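I've been waiting for this one since April, so forgive me if I go on a bit. Nendov has opened bookings for its hand-held gripper hire in Skellport, and anyone with a table, a free afternoon and some shopping to put away can have a go at recording data for robot arms. Bookings went live on Tuesday morning and I had my name down before I'd finished my toast.

The service is called Kurketti (it's the name on the booking page, and no, I don't know how you're meant to say it either). You get a pair of hand-held grippers with cameras on them, a charger, a padded case and a printed sheet of tasks. You hold one gripper in each hand, do ordinary jobs with them, and the recordings go back to Nendov when you return the case. If you're a small team building your own robot, you can pay for the other version, where you keep the recordings and Nendov only sorts and checks them. I think that second version is what most people reading this will care about, so I'll come back to it.

Hire is £70 a day with a £629 deposit, and the shortest booking is two days. Five days is the longest you can have it in one go. The deposit made me wince a little! You do get it back within 36 hours of the case being checked in, or so the terms say, and I'll report back when mine has gone through a full return.

The job I'd always pick first for a kit like this is fruit and veg on a plate. It sounds babyish until you try it. A big orange is wide, smooth and keen to roll off, a small one hides behind it, and anything long and green wants to swing round the moment you take hold of one end. You soon find out how far the jaws open and how much you can trust the pads.

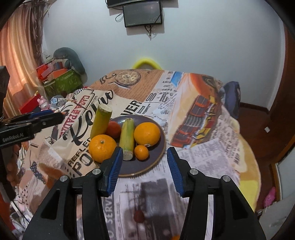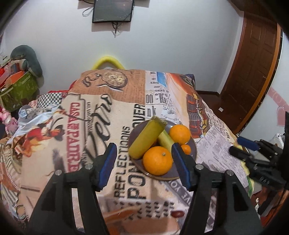 *Blue pads, a purple-grey plate and a very busy newspaper-print cloth, in both shots. The GenRobot.AI lettering is on the second gripper in the first one.*

**KIT HIRE & SERVICES**

So, how does it feel to use? I had a go on a demo pair at the Gallegos workshop before booking, and my first thought was that they're lighter than they look. My second was that my thumbs were in the wrong place. You squeeze, the two fingers come together, and the soft ribbed pads do most of the work on anything round. I'd got the hang of oranges in a few minutes. Grapes took me a good deal longer, and I gave up on a teaspoon entirely (flat on a hard table, it just skates away from you).

What I liked most was how much you can see. The view from the gripper takes in both fingers and whatever is between them, and plenty of the room as well. That last bit is worth thinking about before you press record. Curtains, doors, the heap of bits and bobs you meant to tidy, it can all end up in the recording. Nendov's sheet asks you to put away letters and photos first, and I'd add your shopping list and anything with your address on it. It doesn't ask for a bare room, mind. The sheet says patterned cloths and ordinary clutter are welcome, and I'm glad to hear it, as mine isn't the kind of house that can be cleared in an afternoon.

Now for the moans. The task sheet is far too small to read while you've got both hands full, and there's no stand for it in the case. I'd want it on a card I could prop against the kettle. There's also no spoken prompt to tell you a recording has started, only a light, and I missed it twice at Gallegos and had to do the whole plate again. And the case won't shut unless the charger goes in first, plug facing down, so take a picture of it when you open it up!

The checking service for small teams is priced separately and you have to ask for a quote, a bit of a nuisance when you're trying to work out whether you can afford any of it. You send the recordings over, they throw out anything where the fingers go out of view or the lighting is too poor, and you get back the good ones with a short note on each. I've asked for a sample note and will post it if they let me. I've also asked whether teams can send recordings made on grippers they already own, and the reply was "yes, in most cases", so do write to them with your model before you pay for anything.

For anyone wondering who should bother, my feeling is that a school club or a pair of friends with a hobby arm would get their money's worth out of two days, provided they plan the jobs beforehand. On your own it's more tiring than you'd think. My wrists were grumbling after an hour, and resetting the plate every time gets dull without somebody to pass you the oranges and talk rubbish with. If you're only curious, I'd go to Gallegos and try the demo pair for nothing before handing over a deposit.

Collection is from the Nendov counter in Skellport, next to the ferry ticket office, and you'll need photo ID plus the card you booked with. They don't post the kit out yet. I did ask about delivery and was told it's being looked at, with no date given. Returns go to the same counter before 4pm, and a late case costs you another full day.

My own booking is for two days and I've got a list ready: plate of fruit, folding tea towels, pairing socks, and putting lids back on jars. If there's a job you'd like me to try, leave it in the comments and I'll squeeze in as many as my wrists will stand. No raw eggs please, I've only just had the table done.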